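Oct 4, 2018

Bin and bars, continued from the last page.

Cleared the pale wooden table first and wiped it down. Moved the big gray metal bin over from the Trullon side, since the shelf it was on is wanted for the Liew parts. It is heavier than it looks. Next time take the handles off the cart and slide it.

Bin condition. The floor is scratched all over, with curved scuffs where things have been dragged, and there are lighter patches where it has worn. I don't think any of that matters. The holes in the floor are a nuisance for small stuff but fine for bars. The sloped panel toward the back is worse. Most of the upper part is still whitish, but along the lower edge the finish has flaked and the bare metal shows. I ran a thumb along it and more came off. Swept up what I could reach. There are still pale specks in the compartment behind the panel, low down, and I couldn't get the brush in there properly. Vilja says the narrow vacuum nozzle is in the drawer under the Prukeck bench. Looked, didn't find it.

Question for Vilja Mustonen: do we strip the panel and repaint, or strip it and leave it bare? I would leave it bare. The last repaint was in April and it plainly didn't hold. If we do paint, it needs to go to Tillard and we lose the bin for 2 weeks.

Bars. Using the long reddish-brown ones and the short dark green ones. Wiped them all with a dry cloth before they went in. One red had tape residue near the end, which came off with a fingernail. The label sheet from Tillard has the long ones down as 200 mm and I measured one a little over that with the steel rule. Haven't corrected the sheet. Should be done with the calipers, and they were out on loan.

Layouts. Tipped the bars in by hand from low down and left them however they landed. Didn't straighten anything. Drew each layout in pencil on the squared pad before clearing it, long bars as double lines, short ones filled in. The drawings are rough but you can tell which bar is which. When two bars touch I put a small cross at the contact. Some of the early drawings don't have crosses, so don't read anything into that.

The short bars like to end up against each other. The long ones are more inclined to stay apart, although one drop put them all on the left again, see below. Could be my hand, I tip from the same side every time. Try from the other side tomorrow, and also try with a cloth under the bin to cut down on the noise. Liew's group complained, fairly.

Layout 37.

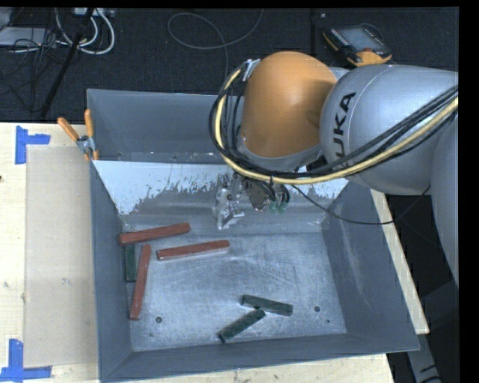
Layout 37. Reds to the left, two greens touching near the lower center.

Kept this one in the set. The upright green by the left wall was awkward to draw because the upright red is right next to it, so on the pad they look closer to parallel than they should. Go by the photo for that pair.

Stopped after 4 more. Pad is in the top tray with the pencil clipped to it. Bars go back in the flat box, long ones at the bottom.

To do: find the nozzle, calipers on all the long bars, decide on the panel, new squared pad.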